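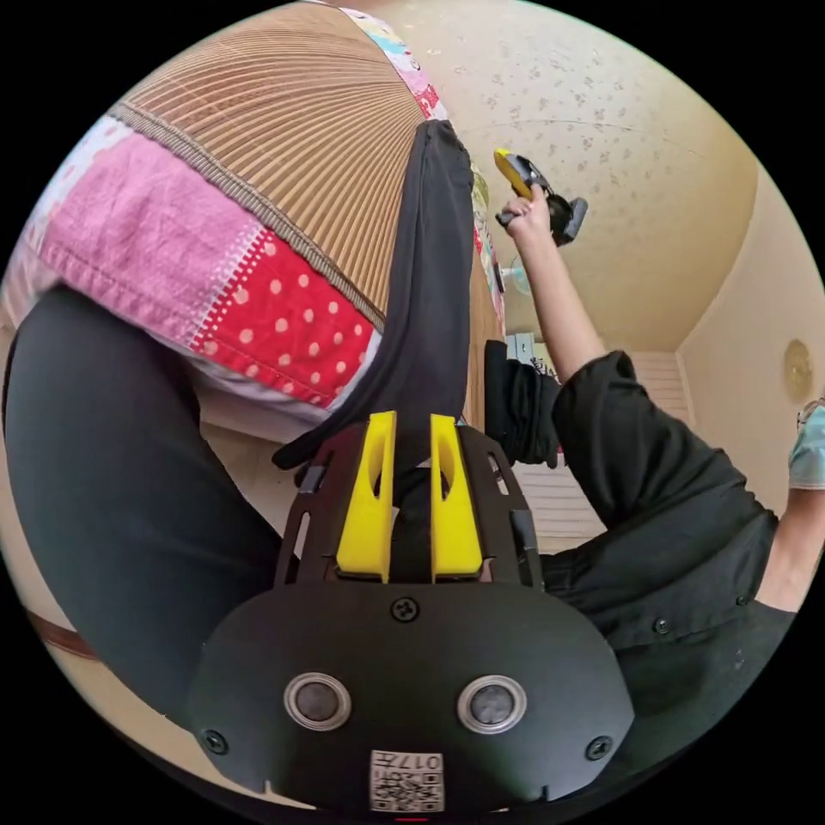 Hand-held gripper lets thin cloth slide out between the fingers

Posted in: Home builds and shared workshops
1829 views

Okach

Hello to all. I hope this is the correct section. I am building a pair of hand-held grippers at home, to record how a person picks up and moves clothes. Later the same fingers should go on a small arm, but the arm is still in parts in my hallway and is not my problem today.

Each gripper has a black housing and two yellow fingers. The fingers are printed in a flexible filament and have a long oval cutout near the upper end, so that they can bend a little around the thing they hold. A trigger under the handle pulls one cord, the cord goes over a small pulley, and both fingers come together on a short rail. A spring opens them again. When fully open, the distance between the fingertips is 58 mm.

With a cup, a box or a rolled towel, I have no complaint. With thin cloth I have the following trouble. I close the fingers on the edge of a shirt, I lift, and for a moment it holds. Then the cloth begins to move down slowly between the fingers and falls. If I squeeze the trigger harder, it becomes worse and not better, and this I do not understand. Thick cotton stays. Smooth black shirt fabric falls almost every time.

What I have tried so far:
A stronger return spring (this was a mistake, it only made my hand tired).
Rough sandpaper glued on the inside of the fingers. It holds well, but it pulls threads, and my wife has forbidden it near her clothes.
A wide rubber band around each finger. Better for one evening, then the bands rolled up toward the tip.
Printing the fingers again with thicker walls. I could see no difference.

Also, the position reading is not quiet. I read the finger opening with a small potentiometer, and the value jumps when I hold the trigger still. I don't know if the two things are connected. I mention it in case they are.

I would prefer not to buy a finished gripper. I have a printer, a drill, a soldering iron, and on some evenings I can use the shared workshop in my town, where there is a small lathe. What should I change first?

Edit, the same night: somebody asked me by message which filament. It is the Clestell flexible one, the harder of the two they sell. I did not measure anything about it, I only bought the yellow.

Kathleen Ó Dubhghaill

I made something very similar two winters ago, and I lost a lot of cloth in the same way, so please let me go through it slowly.

I believe the important sentence in your post is that harder squeezing makes it worse. This tells me that your fingers are touching at the wrong place. When the cord pulls, it pulls from the bottom of the finger. The bottom is held by the rail, but the top is free, and because you have the cutout near the upper end, the top is also the softest part. So with a light pull the tips meet. With a strong pull the lower parts are pressed together and the tips open away from each other by a very small amount. For a cup it does not matter. For cloth of a shirt it is enough to lose it.

You can check this in one minute. Put a strip of thin paper between the tips and close the trigger lightly. Pull the paper. Then close it strongly and pull again. If the paper comes out more easily the second time, you have the same problem as I had.

What I did was to print the fingers with a small inward lean, so that the tips touch first, while the lower parts are still open. When you squeeze more, the fingers bend until they are flat against each other and the pressure goes along the whole length. I started with two degrees and finished with three. Four was too much, the fingers stayed a little bent after a night in a closed position. With your harder filament perhaps you need less than me. I would print only one pair at two degrees and look.

Second thing is the surface. Sandpaper is not necessary, and rubber bands will always roll. I used thin silicone sheet, the kind sold for lining kitchen drawers, cut in strips and attached with silicone adhesive. Normal superglue does not hold on silicone, I tried it and the strip fell in the first hour. Clean the finger first with alcohol and leave the glue until the next day, even if it feels ready. After some weeks of use mine became smooth from dust. I wash it with dish soap and it is good again.

Please do the lean before the silicone. If you do both at the same time, you will not know which one helped you.

About where you grip — try to take a fold of the cloth and not the single edge. Push the tips down a little on the fabric, close, and a fold comes up between them. This is how I record all my shirts now. It is slower, but the later arm will also be slow, so you lose nothing.

Buckley

just buy a Somari pad set and glue it on. five minutes. worked for me on a different gripper

Okach

Thank you both. Buckley, I looked for them, but the pads are wider than my fingers and they would cover the cutout. Maybe on the next version.

Kathleen, I made the test with the paper. Light trigger: the paper tears before it comes out. Strong trigger: I pull it out with two fingers and no effort. So you are right, and I have spent three weeks on the wrong thing. I am printing the two degrees now.

Kieran Hegarty

Kathleen has answered the cloth part better than I could, so I write only about the jumping value.

It is a separate fault, in my opinion. Please look at these points, in this order.

The potentiometer shaft. If it is turned by the same cord as the fingers, each small stretch of the cord will show in your reading. Connect it to one finger directly, with a short lever or a small gear on the rail. Then it measures the finger and not your hand.

The wires. In a hand-held tool they move all the time. Fix them to the housing close to the solder joint with a little hot glue. My own noise was one broken strand inside the insulation, which I could not see from outside and found only by bending the wire while I watched the numbers.

The filter. Put a 470 ohm resistor in the signal line and a small ceramic capacitor from the signal to ground, near the input of the board. It will not repair a bad wire, but it makes a good one calm. If you have it on a breadboard now, solder it before you judge the result.

One more remark on the screws. If the housing is held with only a few screws, do not tighten them to the maximum. On my first build the printed housing became a little bent, and this pushed the rail, and one finger began to stick at half opening. I spent a long time cleaning the rail before I loosened a screw by accident and it ran freely. Brass inserts are a good investment if you open the housing often. You will open it often.

Okach

A short report, for other people who come to this page in February or later with the same trouble.

The fingers with two degrees are on both grippers. The smooth shirt stays now in most attempts, without any silicone. When it falls, it is when I took only the edge, so I am practicing the fold. The silicone comes next, I am waiting for the adhesive.

The value was the wire. Not broken, but the joint on the middle leg of the potentiometer was bad, and I am ashamed of this joint. I soldered it again and added the resistor as Kieran wrote. On the left gripper the number is now steady. On the right one I have not opened the housing yet.

One small question remains for Kathleen: do you store your fingers open, or with something between the tips?

Kathleen Ó Dubhghaill

Open, always. I hang mine by the handle on a nail, with the trigger free. If you must put them in a bag, a piece of foam between the fingers is enough — but take it out again when you come home.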